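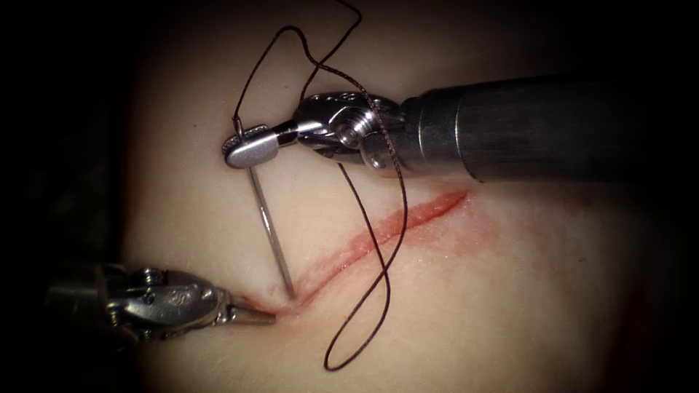
How to practice a simple stitch on a suture pad

This page is for students who already know the names of the tools and want to close a straight cut cleanly. I learned it from Clotilde Lemaire, who taught me to go slowly, and I still do.

What you need
A soft pad with a cut in it
A curved needle with black braided thread
A needle driver
A good lamp

Put the lamp so the light falls on the cut. Use a thread of 40 to 50 cm. A longer one makes knots by itself, and a shorter one is finished too soon.

Step 1. Take the needle in the jaws and close them firmly. The point must meet the pad almost straight, close to the edge of the cut.

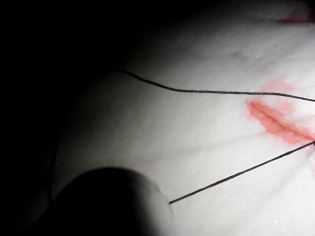
Step 2. Turn the needle through the pad along its own curve. Do not push it forward like a nail – the curve does the work. Let the thread lie loose on the surface and keep it away from the place where the point will come out.

Step 3. Pull the thread through until a short tail remains. Pull in the direction of the stitch, with small movements.
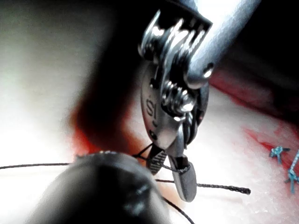 Can I hold the thread with the needle driver?
You can hold it by the tail or by a part you will cut off later. The teeth of the jaws can damage the braid, so do not grip the part that stays in the stitch.

Step 4. Make the knot and lay it to one side of the cut. The two edges should touch without folding. If the pad rises in a small hill, the knot is too tight.

Step 5. Before the next stitch, look where the tail and the loop are lying.

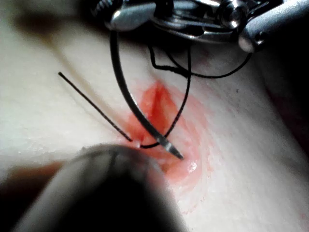 Curved needle with its point at the reddened part of the pad, black thread on both sides.

Repeat to the end of the cut. My first row took me 53 minutes and was not pretty.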